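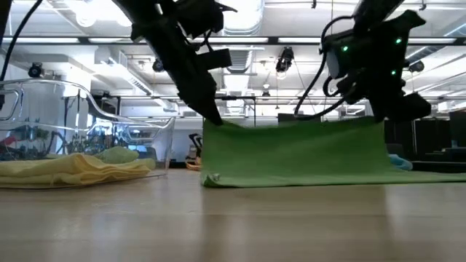
Última alteração desta página: dezembro, às 18h40

Vaporizador Drunard de mão: a minha opinião depois de um outono inteiro a usá-lo

Confesso que detesto passar a ferro. Detesto montar a tábua, detesto o barulho que ela faz ao abrir e detesto sobretudo ter de voltar a arrumá-la atrás da porta da despensa. Por isso, quando a Wanting Yin me mandou mensagem a dizer que o Drunard estava em promoção na loja da Hirnadow, nem pensei muito e comprei logo (o preço normal parece-me puxado, já lá vou).

Começo pelo que gostei. Aquece depressa, o tempo de eu ir buscar a camisa ao quarto e pendurá-la na porta do armário. O botão do vapor tem uma patilha que o tranca, e quem já usou daqueles modelos em que é preciso estar sempre a carregar com o indicador sabe o alívio que isto é! O cabo também é generoso, dá para ir da tomada do corredor até à janela da sala, e foi assim que tratei dos cortinados sem os tirar do varão. Só isso já me deixou bem-disposta a semana toda.

Nas malhas e nas viscoses é uma maravilha. Tenho um vestido comprido que amarrotava só de olhar para ele, e com o vaporizador fica apresentável enquanto o café sobe. Camisolas de lã, idem: ficam fofas e perdem aquele cheiro a gaveta.

Agora o algodão grosso... Nas toalhas de mesa e nos guardanapos de pano, esqueçam lá os vincos perfeitos. Fica um amarrotado mais simpático, digamos. Experimentei com o pano pendurado, experimentei com ele estendido em cima da mesa com uma toalha de banho por baixo, e o melhor que consegui foi borrifar primeiro com água, esticar bem pelos cantos e passar devagarinho do centro para fora. O linho nem vale a pena, fui buscar o ferro velho. Ah, e atenção à mesa: não façam isto diretamente sobre madeira envernizada, que o vapor mancha. Aprendi isso na cómoda da minha mãe e ainda hoje ouço falar do assunto.

O depósito leva 341 ml, o que no papel parece muito, mas com o vapor no máximo tenho de o encher a meio dos cortinados. E a tampa de borracha é minúscula e dura. Com as mãos molhadas escorrega, com as mãos secas parte-se uma unha. Duas vezes fechei-a mal e acabei com água pela manga abaixo.

Outra coisa: cospe. Se o inclinarem demasiado ou se começarem antes de a luz parar de piscar, saem uns pingos que na seda deixam marca. A minha vizinha Xiaoqing Cai tem um Iklow, que comparámos numa tarde em casa dela, e esse quase não pinga. Em compensação é bem mais pesado, e ao fim de umas quantas camisas eu já estava a trocar de braço. Ela diz que é falta de hábito.

A caixa traz dois acessórios: uma escova para casacos, que uso imenso por causa dos pelos da gata, e uma pinça para vincar calças que ainda não percebi bem como se prende. O manual tem uns desenhos tão pequenos que desisti. Se alguém souber, deixe nos comentários, por favor!

Quanto ao calcário, a minha água é duríssima e só uso da desmineralizada. No site há mais de 3000 avaliações e muita gente se queixa de entupimentos, por isso não arrisquei. Até agora, nada a apontar.

Compraria outra vez? Em promoção, sim, sem hesitar, para quem usa sobretudo roupa leve e vive num apartamento pequeno como o meu. Pelo preço cheio esperava pela próxima baixa, ou via o Iklow se não vos incomodar o peso. Para quem tem pilhas de lençóis e toalhas todas as semanas, fiquem-se pelo ferro com caldeira.

Nota acrescentada depois: o Rezaul Talukder perguntou-me se dá para levar em viagem. Dá, cabe na mala de cabine, mas esvaziem o depósito antes e deixem-no aberto um bocado a secar. Eu levo-o embrulhado numa fronha.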